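Bench tips: zip bags, two arms, and the stuff that breaks

Quick page, typed between runs. Bagging and unbagging veg with a two arm setup, what goes wrong and what to do. Same tips mostly work on the Dernar cell too. Add yours at the bottom.

Before anything: know where the stop button is. Say it out loud if someone new is on the bench. Reaching in while the arms are live is how you get a pinched thumb. Stop first, then hands.

1. Slider strips pull out of the bag

The big one this month. 13 faults logged in April and most were this. Gripper takes hold of the orange strip, other arm pulls the wrong way, strip peels off the plastic, bag is junk. The arm keeps going becuase as far as it knows it's still holding something.

Fix: drop the grip force on the strip side. We run 6 on the Lareo scale, it was 83 out of the box which is nuts for a zip bag. Hold the bag body with the other arm before you pull, a good inch below the zip. No body hold, no pull.

If the strip has already started to come away, bin the bag. Don't press it back in and hope.

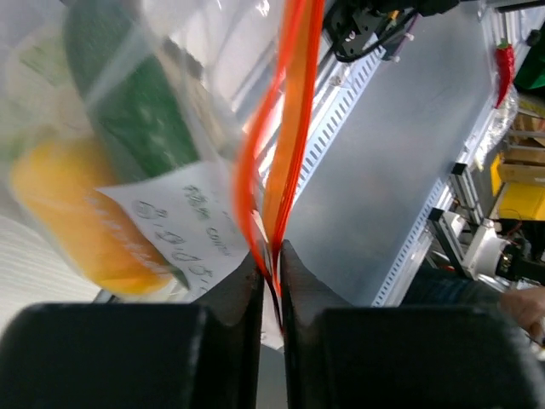 2. Fingertips touching

When both arms work one bag the jaws end up nose to nose over the middle of the table. Fine till one is off by a hair. Then they kiss, one arm faults, the other doesn't, and the bag gets dragged.

Check the gap at the start of every shift. Piece of card between the tips, should slide through. If it binds, re-zero both arms. Both! Doing only the one that faulted just moves the problem to the other side. 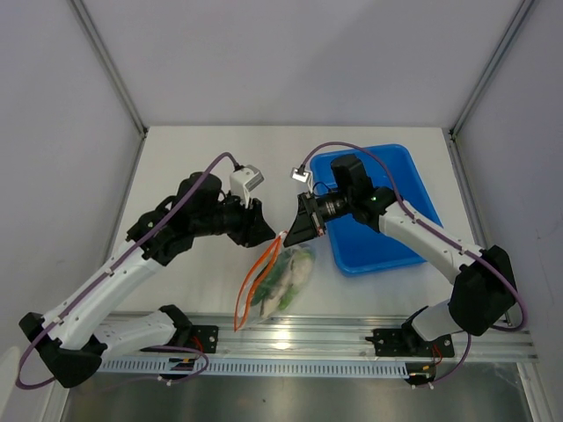
Set the fault link so either arm stopping stops the pair. It ships turned off on the Lapointe controller, no idea why. Menu, safety, linked stop, on. Then test it with the speed right down: trip one, watch the other. Do this again after any update, ours went back to off once and we found out the hard way (one bent finger, tomatoes everywhere).

3. Bag lying flat, jaws can't find it

Clear plastic on a white table. Cameras hate it. You get a reflection off a fold and the gripper goes for the shine and closes on nothing, or worse scrapes the table top.

Things that help:

- Knock down the overhead light. One lamp off, not all.
- Turn the bag so the colored zip faces the jaws. It's the only part the cameras find every time.
- Puff a bit of air in before you lay it down. Flat empty bag = missed grab.
- Wipe the table. Crumbs and water drops show up as edges.

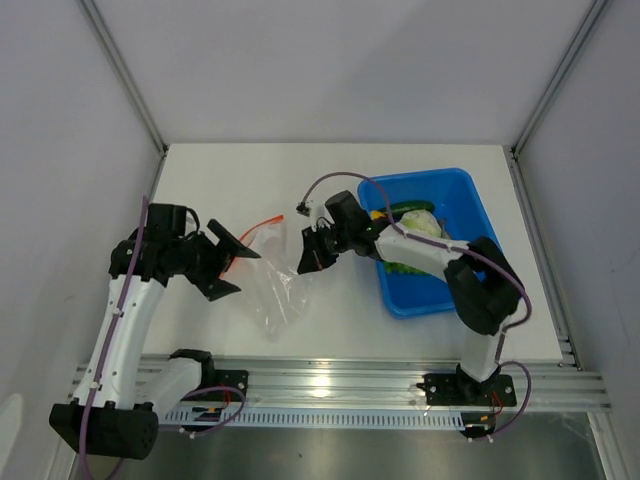

After 3 missed grabs in a row call it and reset. Letting it keep trying wears the pads and cooks the wrist servo. You'll smell it. If you smell it, stop, power down, leave it alone for the length of a coffee.

Also the cables. Every loop needs enough slack for full reach and not an inch more. Too loose and it catches on the tray or goes under the arm. Walk the arm through its whole range by hand (power OFF) and watch where each loop goes. Re-tie anything that touches. Old ties go brittle, change them when you do the pads.

4. Dropped bags

Veg is heavy and it shifts. A bag lifted by one corner swings, the cucumber slides to the bottom, and now the weight is somewhere the arm didn't plan on. Over-torque fault, arm goes limp, bag hits the floor. Cabbage rolls a long way by the way.

Lift slow, pause, then move. The pause matters more than the speed. Two seconds is plenty. Keep bags well under the max on the plate, the number on the plate is for a solid block and not for groceries.

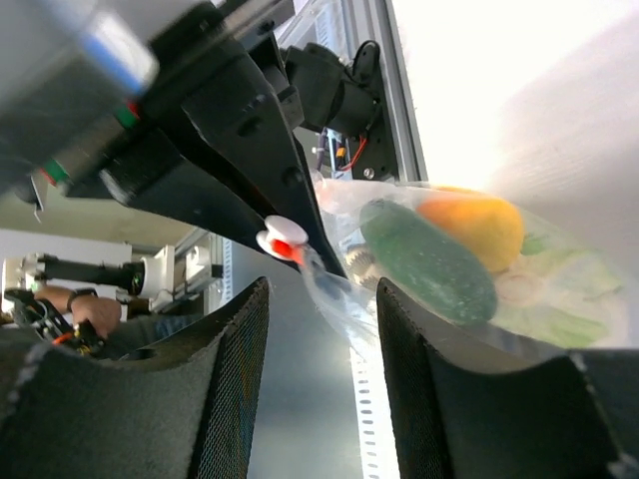 Check the finger covering for shine. Once it's gone smooth it slips on plastic, doesn't matter how hard you squeeze. We swap for the Fidero pads, the plain ones, the ribbed ones shred thin bags. Clean with a damp cloth, no spray cleaner, it leaves a film and then you're back to slipping.

And don't stand with your feet under the rail. A dropped bag is nothing, a dropped arm isn't.

5. After a fault, in this order

Stop button in.
Look before you touch. Is either jaw still closed on something?
If yes, hold the bag from below, then release the jaw. It will drop the second you hit release.
Clear the table, veg and bits of plastic.
Re-zero both arms.
Card test on the gap.
One slow run with nothing in the bag.
Write it in the log. Time, which arm, what it was holding. "Arm faulted" on it's own helps no one.

6. Odds and ends

Spare strips off ruined bags make good cable markers.
Soft tomatoes, just do by hand.
Pad screws: blue threadlock, tiny dab. They walk out otherwise.
Keep the floor under the rail swept, lettuce is slippery.

More when I get to it, still need to write up the tray sensor thing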